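Drovum 700 Portable Match Goal

Training and Match Equipment > Goals > Portable, Full Size

Product code: DR-700-P
Sold as: pair
Supplied by: Golevside Sports Equipment
Page last revised: 13/09/2007

Overview

The Drovum 700 is a full-size freestanding soccer goal for senior play on grass and artificial turf. It replaces the Drovum 600, which remains supported for spare parts. The frame is welded aluminum with a weighted rear bar, and it needs no ground sockets. Clubs that share a field with other sports, or that rotate the goal mouths during the season to save the turf, are the main users of this model.

The goal is supplied as a pair with nets, net clips, wheels and filled rear weights. Ground anchors are ordered separately because the type depends on the surface. See Anchoring.

The 700 is not intended for permanent outdoor use in a public park or in any place where it can't be supervised or locked. For those sites order the Steinbach socketed goal.

Dimensions

Inside width between posts: 24 ft
Inside height under crossbar: 8 ft
Depth at top: 2 ft 6 in
Depth at ground: 6 ft 6 in
Post and crossbar section: oval, reinforced inside with twin ribs
Rear bar: square section, closed at both ends

The inside width and height are the full senior size. The crossbar is shipped in two halves with an internal sleeve and is joined on site. Once joined it should stay joined. Repeated splitting wears the sleeve and the bar will begin to sag at the center.

Frame and finish

Posts and crossbar are extruded aluminum, powder coated white. The corner joints are cast and are held by two bolts each. The side frames and rear bar are left in mill finish unless ordered otherwise. White side frames can be supplied at extra cost, with a longer lead time. Other colors are not offered on the match model.

Powder coating chips if the goal is dragged over a concrete path. Chips do not affect the strength of the frame. Touch-up paint is listed under spare parts.

Rear weights

The rear bar is filled at the factory and sealed. Do not drill it, and do not remove the end plates to lighten the goal for transport. A goal with an emptied rear bar will tip forward if a player hangs from the crossbar, and the warranty on that goal ends.

The weighted bar is a stabilizing measure. It does not replace anchors. Every portable goal has to be anchored whenever it is standing upright, including during practice and when the field is empty.

Wheels

Each goal has four wheels, two on each side frame, mounted on a lever. Lowering the lever lifts the frame clear of the ground. Raising it sets the frame down flat. The tires are puncture-proof foam and turn through a full circle, so the goal can be moved sideways through a gate if the gate is wide enough. Measure it first.

Moving a goal takes four adults. Two stand at the posts and two at the rear bar. On a slope, move the goal with the rear bar on the downhill side. Do not tow it with a mower or a utility vehicle. The lever brackets are not built for a pulling load and they will bend.

Wheels can be taken off between moves and shared among several pairs. Order the quick-release bracket if this is how you intend to work.

Nets

The standard net is knotted polyethylene, white, with a square mesh. A heavier knotless net is available and is recommended for fields with daily use. Nets are cut to the profile of the 700 and will not hang properly on the 600, which is shallower at the top.

Net clips slide into a channel at the back of the posts and crossbar. No steel hooks are used. To hang a net:

Find the top corners of the net, marked with colored thread.
Fix both top corners before any other point.
Work from the corners toward the center of the crossbar.
Work down each post, one clip at a time.
Lay the bottom edge over the rear bar and fasten it with the straps supplied.

The net should have some slack behind the line. A net pulled tight throws the ball back into play and puts strain on the clips.

Anchoring

Natural grass: screw anchors, a set of four for each goal. Turn them in fully, so that no part stands above the grass.

Artificial turf: external rear weights, rubber faced. Screw anchors must not be used on artificial turf. They cut the backing and will probably void the surface warranty.

Sand or very soft ground: contact Golevside before ordering. The standard screw anchor does not hold well in loose soil, and a longer type has to be matched to the site.

Check the anchors before each session. After heavy rain, check them again by pulling forward on the crossbar with two people. If the rear bar lifts, take the goal out of use until it has been reset.

Assembly

Assembly of one pair takes three people. The tools needed are two wrenches and a rubber mallet, none of which is supplied. Lay out all parts on a flat surface and check them against the packing list before starting. Missing parts must be reported within 12 days of delivery.

Assemble the crossbar first, face down on blankets or mats. Attach the posts, then the side frames, then the rear bar. Leave all bolts finger tight until the whole frame is together, and tighten them in the order given on the sheet. If the corner bolts are tightened too early, the side frames will not line up with the rear bar and the holes will have to be forced.

Stand the goal upright with at least four people and anchor it at once.

Inspection and care

Inspect each goal monthly during the season and keep a written record. The record should show the date, the name of the person, and any part replaced. The points to look at are the corner bolts, the crossbar sleeve, the welds at the foot of each post, the lever brackets and the net clips.

Wash the frame with water and mild soap. Line-marking paint should be wiped off the posts while fresh. Solvents dull the coating and are not covered.
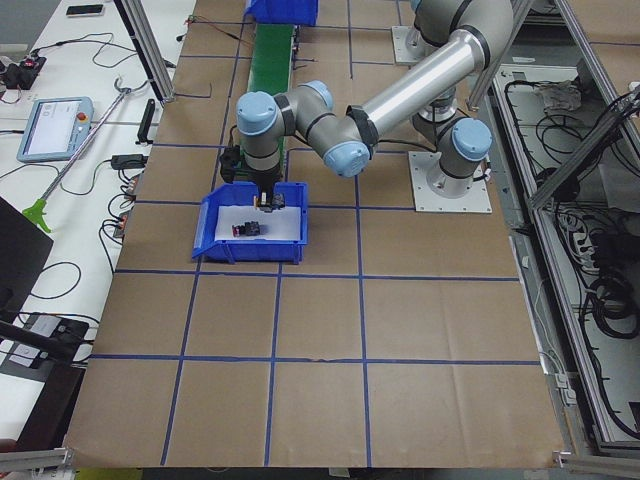 For winter storage, take the nets off, dry them fully and hang them off the floor. Mice will nest in a net left in a heap. The goals can be stored upright and anchored, or chained face to face against a fence with the crossbars padlocked together. If they are laid flat, lay them on the face with blocks under the posts, and keep the area closed to the public.

Orders for spare nets and clips are heaviest in February, before the spring season, and lead times are longer in that month.

Spare parts

DR-700-01 Corner joint, cast, with bolts
DR-700-02 Crossbar sleeve
DR-700-04 Net clip, bag of 22
DR-700-05 Wheel, foam filled
DR-700-06 Lever bracket, left
DR-700-07 Lever bracket, right
DR-700-09 Net strap
DR-700-11 Touch-up paint, white
DR-700-12 Screw anchor, single

Left and right lever brackets are not interchangeable. Left and right are taken from behind the goal, facing the field.

The corner joint also fits the 600. The sleeve does not.

Compatibility with other models

Owners of the Drovum 600 sometimes ask whether the 700 side frames can be fitted to existing posts. They can't. The channel for the net clips is wider on the new section, and the bolt spacing at the foot of the post has changed. Wheels from the 600 can be used on the 700 with the newer bracket.

The Rurnia rebound net does not attach to the 700 directly. It stands on its own frame in front of the goal mouth and needs its own anchors.

Delivery

Goals are shipped in three bundles for each pair, by freight carrier, to the curb. The longest bundle is the post and crossbar bundle. The carrier does not unload onto the field and does not assemble. Arrange enough people to unload, or ask for a lift gate when placing the order.

Check the wrapping before signing. If a bundle is torn or bent, write this on the carrier's slip and keep a copy. Claims for freight damage without a note on the slip are normally refused.

Warranty

The frame is covered for five years against failure of the welds and the extrusion in normal play. Nets, clips, straps and wheels are covered for one season. The warranty does not cover damage from towing, from drilling, from hanging or climbing on the frame, or from wind where the goal was not anchored.

A claim should include the product code, the number stamped on the inside of the left post near the foot, and the inspection record.

Ordering and questions

Prices are quoted on request and depend on net type, finish and freight. Schools and leagues ordering more than one pair should say so at the start — freight is calculated on the whole load and can't be adjusted once the first pair has left.

Technical questions on the 700, including anchor selection and site checks, go to Charalambos Stamatopoulos in the Golevside goals department. Please give the surface type, the number of fields, and the width of the narrowest gate the goals have to pass through.

Related products

Steinbach socketed goal, full size
Drovum 700 Youth, portable
Rurnia rebound net
Screw anchor, long
Rear weight, rubber faced
Corner flags, set of four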